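# Are these countertop mug trees with a tray any good, or do they tip?

**dritmont40**

I'm thinking of getting one of those black mug stands where the cups hang from a bar over an oval tray. The shop page says it's "rock solid" and the tray "keeps your counter dry." I've heard that before. My last mug tree was a Prindari, the round kind with arms sticking out all over, and it went over the first week and took two cups with it.

My worries:

- One post at the back holding up the whole bar. How is that not going to lean?
- The pegs look short. I own big mugs with thick handles.
- The tray looks shallow. Mugs drip more than these companies think.

The listing has 4000 reviews and I trust maybe 5 of them. Does anybody own one?

---

**Zultano_kitchen**

I have one and it's great, five stars, buy it. Fits all my mugs. Looks nice by the coffee maker.

---

**boateng706**

I wouldn't go by "it's great" when you don't know what size cups the person has. I use this style and I have mixed feelings.

The post being at the back matters less than you'd think, because the tray sticks out in front of it, under the cups. That's where the weight goes. I'd still load the middle peg first. I don't believe any stand like this is "rock solid" on a counter that gets bumped.
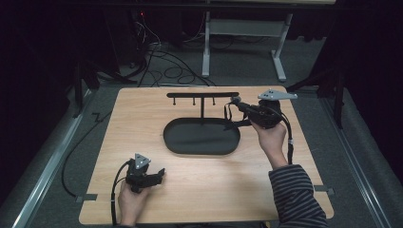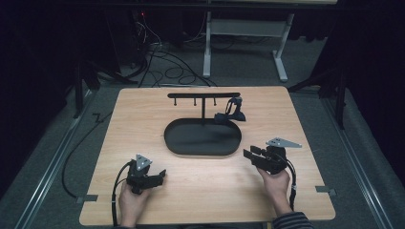

*Oval tray, post at the back, short pegs under the bar. The black mug-shaped object is on the table in the second photo.*

Look at the pegs before you order. They hang down from the bar, so you have to get the handle over the knob from below, and a fat handle may not go. Measure yours. The listing will tell you the height of the stand and say nothing useful about the gap.

As for the tray, the rim is low. It'll catch a few drips. If you hang cups straight out of the sink, you'll be wiping it every morning, so shake them out first. And "keeps your counter dry" only works for cups hanging over the tray, so check whether the ends of the bar stick out past it on the one you're buying.

I paid 40 for mine, which I think is too much for three pegs. Wait for a sale.

---

**dritmont40**

Thanks, the second reply is what I was after. Two of my handles are probably too thick, so I'm going to take one to the store and try it on the display stand before I pay for anything.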